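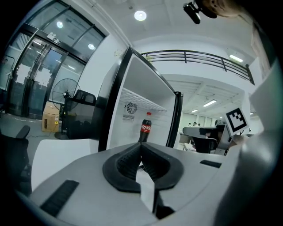

Attachment 1: fridge, door open, fan grille on back wall with the vent slots under it

Ticket: Break room mini fridge, Pusthorpe office
Status: Open > Waiting on parts > Monitoring
Opened by: Reece Fothergill
Assigned: Somkiat Nilsuwan
Category: Facilities / Appliances / Other

Reece Fothergill, 8:40 am
Small black fridge in the break room trips the outlet. Whole counter goes dead, kettle and microwave too. Reset the GFCI button, works for a while, trips again. Third time this week. Lost a carton of milk and somebody's yogurts. Can someone look pls

Somkiat Nilsuwan, 9:15 am
Which outlet, left of sink or the one by the window? And does it trip with the fridge unplugged?

Reece Fothergill, 9:22 am
Left of sink. Don't know, never tried it unplugged. People want the fridge

Somkiat Nilsuwan, 9:24 am
Unplug it. Leave it till lunch. Use kettle and microwave as normal. Tell me if it goes.

Reece Fothergill, 12:50 pm
Didn't go. Kettle on maybe ten times, microwave all through lunch, fine. So it's the fridge then?

Somkiat Nilsuwan, 1:05 pm
Probably. Could still be the total load. Window outlet is on a seperate breaker, plug it in there, nothing else on it. No extension cord. Somebody used an extension cord at Bametmont and we had a melted plug to deal with.

Reece Fothergill, 1:30 pm
Moved. Cord just reaches if the fridge sits at an angle. Running.

Reece Fothergill, 4:10 pm
Window outlet tripped. Nothing else plugged in. Reset and it came back on.

Somkiat Nilsuwan, 4:18 pm
OK so it follows the fridge. Not the wiring. Taking it off Kristaps's electrician list, he'll be happy.

Things to note for me, whoever's there:
- does it trip when the compressor kicks in, when it stops, or no pattern
- noise before it goes
- frost on back wall
- what the dial is set to

Zdislava Štefanec, 4:45 pm
I sit closest so I'm the one who hears it. Click, hum, then nothing and the outlet light goes off. Not every time it starts. I'd say it does it more after it's been quiet a good while. Dial was on max, someone always puts it on max. Turned it to 3.

Fan is noisy too but it's always been noisy. Kashindye office has the same model and theirs is silent, fwiw

Somkiat Nilsuwan, 4:52 pm
Useful thanks. Trip after a long quiet spell = could be the defrost heater not the compressor. If it has one. It's a fan cooled unit so likely yes. Heater gets moisture in it, leaks to ground, GFCI does its job. Please don't anyone swap in a regular outlet to "fix" it. The outlet is right and the fridge is wrong.

Kristaps Ramanauskas, 5:05 pm
Saw my name. Agree w/ above. Want me to meter it?

Somkiat Nilsuwan, 5:06 pm
Yes please. Tomorrow if you're passing.

Kristaps Ramanauskas, 11:20 am
At Pusthorpe. Unplugged, pulled the back cover.
Compressor windings to ground: fine, no reading.
Heater to ground: low. Way too low. That's the fault.
Also the drain hole was blocked with gunk so water had been sitting around the heater. Cleared it with warm water and a zip tie. Drain tray underneath was disgusting, washed it.
Disconnected the heater for now and taped off both ends. It'll cool fine but will ice up over time, so needs a manual defrost until the part comes.

Somkiat Nilsuwan, 11:41 am
Great. Heater kit ordered from Vurkari, they quote 11 days. Status to Waiting on parts. Reece can you put a note on the door: no defrost, dial stays on 3, tell me if you see ice on the back wall.

Reece Fothergill, 11:55 am
Done. Note's already been written on. Someone wants to know who owns the hot sauce

Rok Vasić, 2:15 pm
Finance side here. Is it worth fixing? New one isn't much.

Somkiat Nilsuwan, 2:31 pm
Kit is $30 and Kristaps is on site anyway. Rest of the fridge is ok. If the compressor goes I'll put in for a new one, not before.

Rok Vasić, 2:33 pm
Fine. Approved.

Somkiat Nilsuwan, 10:05 am
Kit arrived, early for once. Wrong connector, obviously. Kristaps is going to crimp the old one on.

Kristaps Ramanauskas, 3:40 pm
Fitted. Reads open to ground now. Back on the left of sink outlet, ran the kettle and fridge together, no trip. Fan noise was a bit of loose foam touching the blade, trimmed it.

Zdislava Štefanec, 4:20 pm
So quiet now I keep thinking it's off

Somkiat Nilsuwan, 4:30 pm
Monitoring till end of October. Reece, if it trips again note the time and leave it unplugged, dont keep resetting.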